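Lista de verificação da sala técnica e do armazém de peças – edição de março, com comentários

Esta é a lista que usamos na ronda mensal do edifício Platolwood, piso 0. Quem já a conhece pode saltar para o ponto 1. Quem vai fazer a ronda pela primeira vez: leia tudo antes de pegar na prancheta, vale mesmo a pena! Os comentários por baixo de cada ponto são meus e foram crescendo de ronda para ronda, com muitas contribuições do Ville Seppälä, que fez a primeira versão quando ainda cabia numa folha só.

Marcação: C (conforme), NC (não conforme), NA (não aplicável). Um NC precisa sempre de uma frase a explicar e do nome de quem fica com o assunto. Um NC sem nome volta para trás.

1. Acessos e caminhos de evacuação

1.1 Porta principal abre por completo, sem prender. C
Comentário: a mola foi afinada e a porta agora fecha sozinha sem bater. Que diferença! Quem trabalhava ao lado dela vai notar.

1.2 Porta de emergência do lado do cais abre com uma só mão. C
Comentário: experimentem sempre com o cotovelo também. A barra antiga falhava precisamente quando se empurrava de lado, e foi assim que demos com o problema no ano passado.

1.3 Corredor central livre em toda a largura. NC
Comentário: duas paletes da Ruotsalainen ficaram encostadas à coluna, com as pontas dentro da linha amarela. Foram retiradas durante a ronda, mas fica o NC à mesma – a lista regista o que se encontra à chegada. Responsável: receção de mercadorias.

1.4 Sinalética de saída visível a partir de qualquer bancada. C
Comentário: sentem-se nas cadeiras para verificar. De pé vê-se tudo muito bem, sentado há um armário que tapa metade da seta. Pedimos uma segunda placa e já está colocada.

1.5 Iluminação de emergência acende no teste. C
Comentário: todas acenderam e mantiveram-se acesas até ao fim do teste. A do vestiário demora um pouco a arrancar, convém continuar a olhar por ela.

2. Extintores e deteção

2.1 Extintores no lugar, selo intacto, manómetro na zona verde. C
Comentário: os seis do piso foram vistos um a um. O que está junto ao quadro é de CO2 e não tem manómetro, pelo que se confirma pelo peso escrito na etiqueta. Esta pergunta aparece em todas as rondas, e ainda bem, é sinal de que as pessoas estão a olhar!

2.2 Etiqueta de manutenção dentro da validade. C

2.3 Nada pendurado nos extintores nem à frente deles. NC
Comentário: um casaco. Outra vez um casaco. Pusemos um cabide a dois passos dali, bem jeitoso, e peço a todos que o estreiem. Responsável: todos os que têm casaco.

2.4 Botões de alarme acessíveis e com tampa. C

2.5 Detetores sem pó visível e sem fita. C
Comentário: depois de obras, verificar sempre se ficou alguma capa de proteção esquecida. Em fevereiro encontrámos uma na copa.

3. Instalação elétrica

3.1 Quadro fechado, chave no sítio próprio. C

3.2 Identificação dos disjuntores legível e atualizada. NC
Comentário: os circuitos novos da zona das bancadas estão escritos a lápis. O esquema corrigido já foi impresso, falta plastificar e afixar. Responsável: Ville Seppälä.

3.3 Teste do diferencial pelo botão. C
Comentário: avisar sempre antes, em voz alta e com tempo. A equipa da Provasen tinha um ensaio a correr e agradeceu muito o aviso (e o café que veio com ele).

3.4 Extensões: nenhuma ligada a outra extensão. C
Comentário: primeira ronda em que este ponto sai limpo! Levou tempo e muita conversa. As tomadas novas no teto resolveram quase tudo, e a sala ficou com outro ar.

3.5 Fichas e cabos sem cortes nem aquecimento. C
Comentário: passem a mão pela ficha do desumidificador depois de ele estar ligado há um bocado. Se estiver mais do que morna, desliguem e avisem. Desta vez estava bem.

3.6 Ligação à terra das bancadas medida e registada. C
Comentário: os valores estão no caderno azul, na página seguinte aos de fevereiro. Escrevam o número do aparelho usado, senão não conseguimos comparar as leituras entre meses.

4. Pavimento e limpeza

4.1 Pavimento sem fissuras, bolhas ou zonas levantadas. C
Comentário: a reparação junto ao cais aguentou muito bem a passagem do porta-paletes. Adoro quando um remendo deixa de se notar.

4.2 Sem derrames, sem poeira acumulada nos cantos. NC
Comentário: canto atrás da serra, o do costume. A aspiração chega até meio e para ali. Vamos experimentar uma mangueira mais comprida. Responsável: turno da tarde.

4.3 Kit de absorção completo. C
Comentário: abrir a caixa e ver mesmo o que está lá dentro. Um kit com a tampa fechada parece sempre completo.

4.4 Contentores de resíduos separados e identificados. C
Comentário: o das pilhas estava quase cheio e seguiu para recolha. Pilhas inchadas vão para o balde com areia, no exterior, e comunicam-se no próprio dia.

5. Estantes e armazenagem

5.1 Placa de carga visível em cada estante. NC
Comentário: falta a placa na estante 5. As prateleiras são do mesmo modelo das vizinhas, mas sem placa não se assume nada. Até chegar, só material leve. Responsável: compras.

5.2 Estantes fixas à parede ou entre si. C
Comentário: abanar com firmeza, à altura do ombro. Nada mexeu.

5.3 Pesados em baixo, leves em cima. C
Comentário: as bobinas de cabo desceram finalmente para o nível do chão. Muito obrigado a quem tratou disso, as minhas costas mandam cumprimentos.

5.4 Prateleiras sem deformação com carga. C
Comentário: usar a régua de metal encostada por baixo, a meio do vão. A olho, enganamo-nos quase sempre.

5.5 Caixas assentes por inteiro, sem rebordo para fora da prateleira. C
Comentário: as caixas grandes da Teleck são mais fundas do que as antigas e convém confirmar duas vezes. Nas prateleiras estreitas não servem, por muito que apeteça.

5.6 Peças pequenas e módulos em caixa própria, sem empilhar por cima. C
Comentário: gosto muito da solução das caixas plásticas azuis abertas, vê-se o conteúdo sem andar a levantar tampas. As réguas metálicas e os módulos estreitos ficam pousados no fundo, e os cabos arrumam-se de modo a não ficarem pendurados para fora.

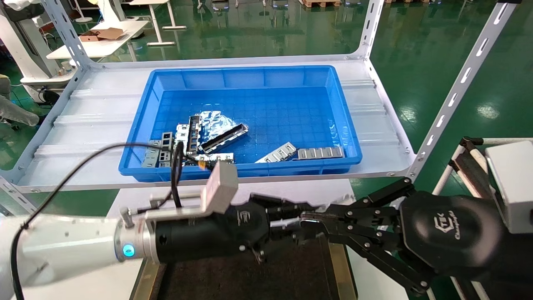
5.7 Material obsoleto separado e com destino marcado. NC
Comentário: há um carrinho com fontes de alimentação sem etiqueta. Podem estar boas, podem estar avariadas, e sem etiqueta não dá para saber. Responsável: oficina, até à próxima ronda.

5.8 Inventário confere com a folha da porta. C
Comentário: a folha indica 356 referências e a contagem bateu certo à primeira. Fizemos uma pequena festa junto à impressora!

6. Escadotes e meios de elevação

6.1 Escadotes com pés de borracha e travão em bom estado. C
Comentário: o mais alto levou pés novos. Quem o usar vai sentir logo a firmeza.

6.2 Porta-paletes: rodas, punho e descida controlada. C
Comentário: a capacidade marcada é de 2000 kg e não se ultrapassa, mesmo quando a palete "parece leve". Se a guia de transporte não trouxer o peso, perguntem ao motorista antes de descarregar.

6.3 Cintas sem cortes e com etiqueta legível. NC
Comentário: uma cinta laranja com a etiqueta apagada, já retirada e cortada ao meio para não voltar ao gancho. Responsável pela substituição: compras.

7. Primeiros socorros e equipamento de proteção

7.1 Caixa de primeiros socorros completa e dentro da validade. C
Comentário: os pensos pequenos acabam sempre primeiro. Reforçámos, e juntámos uma pinça decente.

7.2 Lava-olhos com água limpa e acesso livre. C
Comentário: deixar correr até a água vir transparente, com o balde por baixo. Da última vez alguém se esqueceu do balde.

7.3 Óculos, luvas e protetores auditivos disponíveis em vários tamanhos. C
Comentário: chegaram finalmente luvas em tamanho pequeno. Se ainda assim ficarem largas, digam, há outro modelo que podemos pedir.

7.4 Contactos de emergência afixados e corretos. C
Comentário: liguem mesmo para o número interno durante a ronda. Atendeu ao segundo toque, excelente!

Pendentes para abril

Placa da estante 5, esquema do quadro afixado, mangueira de aspiração, fontes por etiquetar, cinta nova. O corredor central e o casaco do extintor voltam a ser vistos de surpresa, a meio do mês.

Quem quiser acompanhar a próxima ronda deixe o nome na folha junto à copa. Começamos às 8h30, com calçado de segurança, e as lanternas ficam carregadas de véspera no armário da entrada.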